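Date: 2023-03-11
Subject: Re: Rain jackets for the daily commute, rewaxing and reproofing

Thanks for the question about reproofing. I've had a few off-list replies asking for the same thing, so I'll answer to everyone. The original is quoted first.

> My commuting jacket is a Skolemar shell, bought second-hand. The fabric on the
> shoulders has stopped beading and I arrive at work damp under the pack straps.
> I washed it once with ordinary laundry powder. Is it finished, or can I bring it
> back? I walk 700 metres to the tram and the same at the other end, so I don't
> need anything for the mountains. Also, does anybody still wax cotton, and is it
> worth the mess?

It probably isn't finished. Laundry powder leaves a residue that draws water into the face fabric, and once that happens the jacket feels wet even when the membrane is doing its job. Pack straps make it worse by rubbing the treatment off the shoulders.

Before spending any money, turn the jacket inside out and look at the seam tape. If the tape is lifting in one or two places it can be glued. If it comes away in long strips, or the lining is flaking like old paint, then no amount of reproofing will help and I'd put the money toward a new one.

What I do with my own shell, once in April and again in spring:

1. Clean out the detergent drawer of the washing machine. Mine had a good centimetre of grey sludge in it the first time.

2. Close all zips, loosen the cuffs and the hood cord, and wash on a gentle cycle with a soap made for shells. I use the Cuvix one. No softener. Run a second rinse.

3. Put it through again with the wash-in treatment, or spray it on while the jacket is still damp. I prefer the spray. Wash-in coats the lining too, and a coated lining feels clammy. I use 100 mL on a hip-length jacket, with a second pass over the shoulders, the hood and the tops of the sleeves.

4. Wipe off the drips with a rag after a couple of minutes or they dry as white marks.

5. Tumble dry on low if the care label allows it. Otherwise hang it up, and when it's dry go over it with a cool iron through a tea towel. The heat matters with most of these products – check the bottle.

6. Test it under the garden hose before you trust it for a whole day out. Shoulders first, with the pack on. 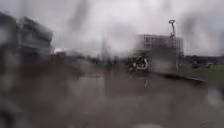
Waxed cotton

Yes, people still do it, me included. I have a Jibrin coat that I rewax every second winter. It's a warm afternoon's work and the kitchen smells of it until the next day. Sponge the coat down with cold water, no soap, and let it dry completely. Stand the tin in a bowl of hot water until the wax goes clear, rub it in with an old cotton sock, and chase it with a hair dryer so it soaks in evenly. Do the seams twice. Hang it somewhere away from the couch and the car seats for a couple of days.

For a short walk to the tram I wouldn't buy one specially. It's heavy, it can't go in the machine, and it marks light-coloured upholstery. If you already own one, keep it going.

Overpants

Two people asked. I have the Bovov pair with the long side zips, which go on over boots. The seat wore through after nine months of riding and I patched it with repair tape. For walking they've been fine.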